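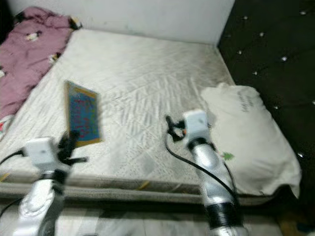
Search stories Search Go

The Card

She had stripped the bed down to the mattress before she found the card. It was mustard yellow around the outside and blue in the middle, and it had been under the sheet for who knows how long.

The rent in Rellamen was 944 a month and she was paid up until May. Her sister said to stay until then. She had already told the landlord no.

She folded the sheet and put it in the bag. The pink blanket could go last – it was the only warm thing in the apartment, and the bus to Nirnis took all night. The pillow she would leave. The black headboard had come with the place.

She picked up the card and read it standing. Then she put it back on the mattress and went to look for her other shoe.

We use cookies to improve your visit. Accept Manage settings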